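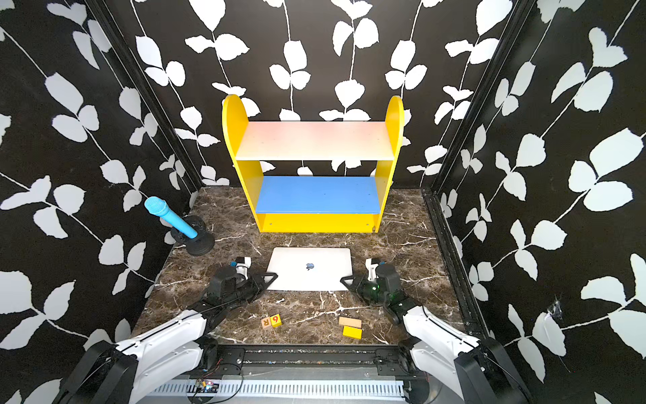 A children's bookshelf with yellow sides, in front of leaf-patterned wallpaper.

Ostcombe Baha'is mark the Twin Holy Days

The small Baha'i community of Ostcombe opened its doors on Sunday evening for the Twin Holy Days, the two days on which Baha'is remember the birth of the Bab and the birth of Baha'u'llah. The festival often falls in October, but its date moves each year because it follows the moon.

The evening was held in the upper hall of Vollier House and 59 people came, many of them neighbours who belong to other faiths or to none. Last year the guests could still sit in one living room.

Hanan Sabbagh welcomed everybody at half past six and read a short prayer in Arabic. Her daughter Leen Sabbagh, who is 14, then read the same prayer in English. "I practised it all week on the bus," she told us afterwards.

Assunta Donati gave a talk about the two births. She explained that the Bab was born in Shiraz in 1819 and Baha'u'llah in Tehran in 1817, and that in the old lunar calendar the two birthdays come one directly after the other.
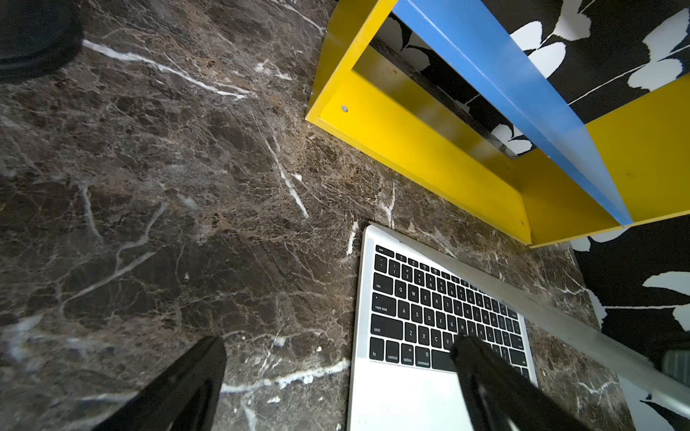 She spoke for twenty minutes and then took questions. One man wished to know if Baha'is have priests. They do not, she answered, and the affairs of each community are looked after by an elected body of nine members. Another guest asked about fasting, and this question led to a longer conversation which continued over the food.

The supper was cooked by Manuela Colombo and Dario Bassi. There was rice with saffron and barberries, a lentil soup, and almond biscuits from the Benedetti bakery. The soup was finished before eight o'clock.

During the meal the younger children made paper lanterns at the back of the hall. Four musicians from Lonari, the folk group which meets at the town library, played until the hall had to close at ten.
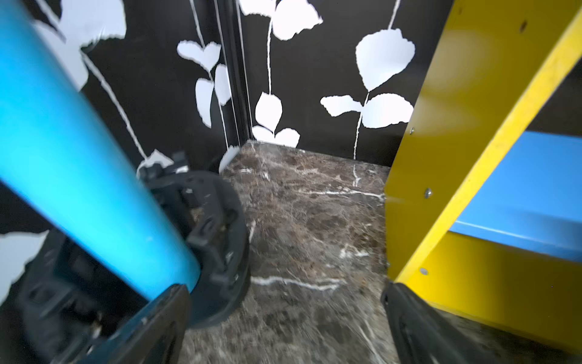
Weekly evenings to continue

The community will go on with its open devotional evenings at Vollier House, every Thursday at 7 pm. Prayers and readings from different religions are shared and anybody may bring a text. There is no charge and no collection is taken. The entrance is from the side street, and a lift goes up to the hall. A study circle for beginners will start next month if enough people give their names to Manuela Colombo.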